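# Sewing table and cutting mat tips 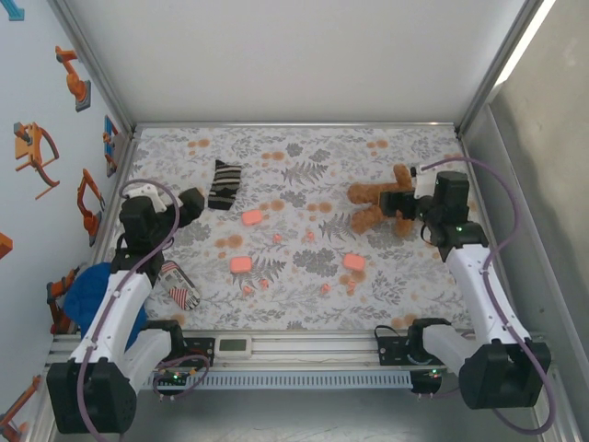 *Page last changed 25/03/2024 (S. Orakzai)*

Quick notes, mostly for me and whoever borrows the cutting table next. Will tidy up when I get time.

**Pins**

- Magnet dish. Get one. Stick it to the table leg if it's steel.
- Bent pins go in an old mint tin, tape the lid shut when full, then bin.
- Glass heads if you iron over them. Plastic heads melt and the mark won't come out of cotton, I've tried everything.
- Pins out before the overlocker. Always. Blade on the Calloway was 2 months old when I hit one.

**Cutting mat**

Keep it flat. Not behind the radiator, not rolled up, not in the car in summer. If it has gone wavy, warm bath, lay it on the floor with big books on top overnight. Works most of the time. Mine was flat again by morning apart from one corner.

Fluff in the cuts: ordinary rubber, rub in circles, then a damp cloth with a drop of washing up liquid. No hot water on it while it's on the table or it'll bow again.

Turn it round every few weeks so you dont wear the same line out.

**Rotary cutter**

Close the blade every time you put it down. Every time. Skipping threads = nick in the blade. Cutting through tin foil folded over a few times helps a bit, buys you an afternoon, then change it. Promen blades fit my handle and so do the Gundik ones, but the Gundik come greasy so wipe them first or you get a line on pale fabric. Old blades in the mint tin with the pins.

**Oilcloth and other wipe-clean stuff**

- No pins, holes stay. Clips, or tape on the back.
- Longer stitch, 4 or so. Short stitches turn it into a stamp sheet and it tears along the line.
- Foot drags? Bit of matt tape under the foot. Or tissue paper on top, rip away after.
- Creases from the post: hairdryer on low from the back, then leave it over a door. Don't iron it!
- Big prints with leaves or spots, check which way is up before cutting. Some have no up. Some only look like they haven't.
- Biro on it: hand gel, quick, wipe straight off.

**Thread**

Cheap cones are fine for tacking. For seams that get pulled, buy decent. I get the 2000 metre cones from Nukeck market and they last me most of the year. Store out of the sun, old thread snaps. Test: pull a length between your hands, if it goes with no effort, throw it.

Bobbins: wind 10 at the start of a big job. White, grey, black. Grey goes with nearly everything inside a bag.

**Chalk and marks**

Soap slivers for dark cloth. The thin bit left at the end of the bar, dry it out first. Heat pens come back in the cold, found that out with a cushion left in the porch. Try any pen on a scrap, iron it, put scrap in the freezer, look agian.

**Oiling the machine**

Unplug. Brush the fluff out from under the plate, don't blow it, goes further in. One drop where the book says, run it on a rag for a minute or so. Then sew a scrap before anything good.

**Still to add:** zips, piping cord, what to do about the iron spitting. Ask me if stuck. Sadia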